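Steltik – Packing and Tidying Helpers Wanted (part-time)

Steltik runs a home organising service in Sosen and the villages nearby. We sort wardrobes, drawers, bathroom shelves and spare rooms, and we pack small belongings into storage boxes so that people can find them again.

We are looking for 2 helpers to start in December. The work is mornings only, from 9.30 until 1 o'clock, with more hours in spring if you want them.

Most of what you will handle is soft and small: socks, mittens, plush clothing, face cloths, toiletries, little cases and packets. Shallow boxes are what we use most. They fill up quickly and knitwear takes more room than you would think.

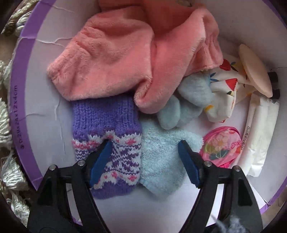
You do not need experience. We do ask that you can fold neatly, keep pairs together and leave a room as you found it. Some clients like to sort alongside you and talk about each item – please be patient with that. Others hand over the keys and go out.

You should be able to:
– lift a full box and carry it up a flight of stairs
– kneel or sit on the floor for part of the morning
– write a clear label
– get to addresses in Sosen by 9.30

Pay is monthly. There is a payment of 200 after your first full month, and travel outside Sosen is paid separately. Aprons, labels and boxes are supplied from our store on Magalhães Street, where we keep 1,000 boxes in various sizes.

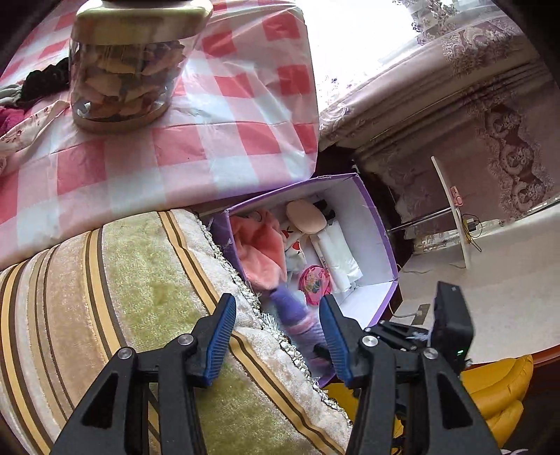

Small personal items in a purple-edged box, with a striped cushion alongside.

Training takes two mornings and is paid. It is held in the upstairs room at Rosama, next door to the store.

To apply, send a short letter saying which mornings you are free and whether you drive. Letters can be left at the store or posted to us there. We reply to everyone, usually within two weeks.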